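Gathering door-opening examples in simulation
Project report, June
Haruto Sasaki and Chie Kuroda

Our project was to collect examples of a two-armed robot opening doors, so that a policy could be trained on them later. We worked in a simulated house, which we called Hirnska, and drove the robot by hand from a headset. Kanako Nakajima wrote the recording script, and Tomomi Sakai checked the saved files.

We recorded 332 episodes and kept the ones that passed our checks. Each episode stores the joint positions, the gripper commands and the camera views. We chose not to move the furniture between episodes - only the start position of the robot changed. 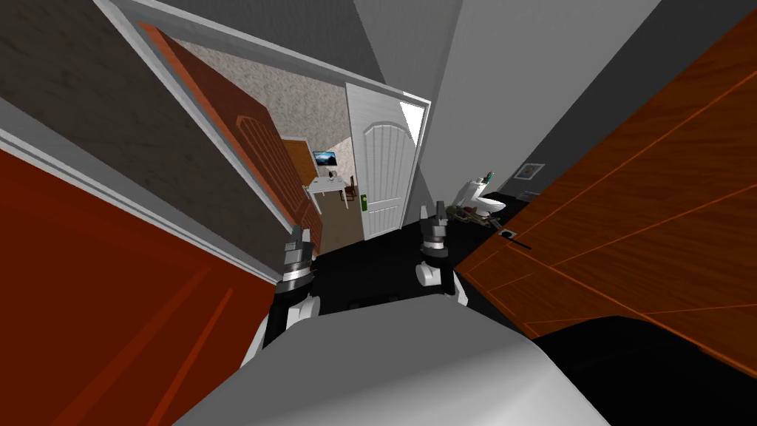
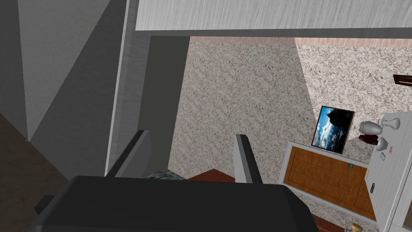
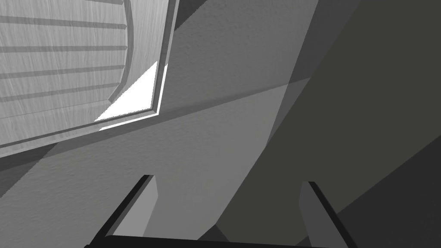

Views from the robot in the simulated house.

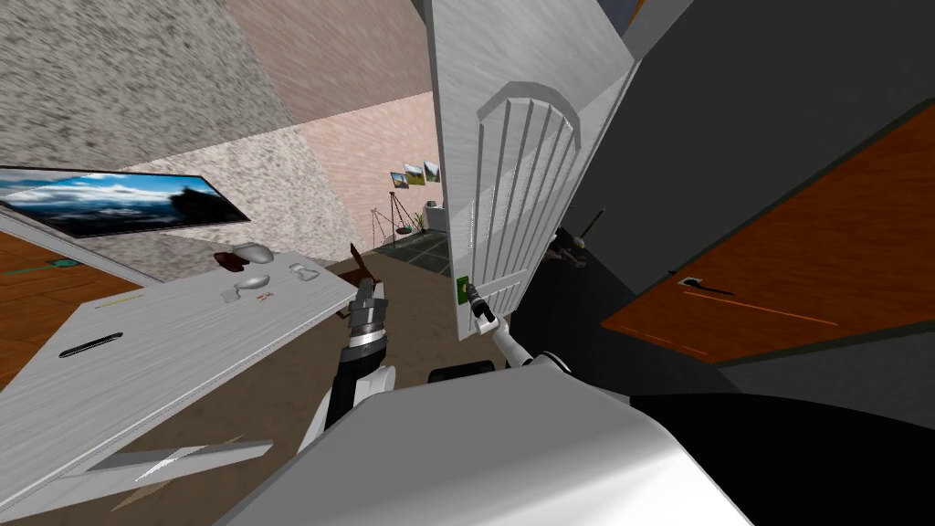 The hardest thing to decide was when an episode should start and end. At first the operator pressed a button, but people pressed it at different points in the task, and 22 episodes had to be thrown out for having no approach at all. We then wrote down a rule. The approach ends when the fingers close on the handle, so a moment like the one in the last picture, with the right gripper on the dark lever of the white door, belongs to the second phase. The left arm has no job in that phase, and we told operators to keep it still. Tomomi marked the change of phase by hand for the first 101 episodes, and the script did the rest from the gripper commands.

The wrist views gave us more trouble than the head view. When the gripper points at a plain wall there is very little to tell the model where it is. We kept these views in the data, but they are stored separately so they can be left out of training.

Next term Octavian Pană will train the first policy on the set.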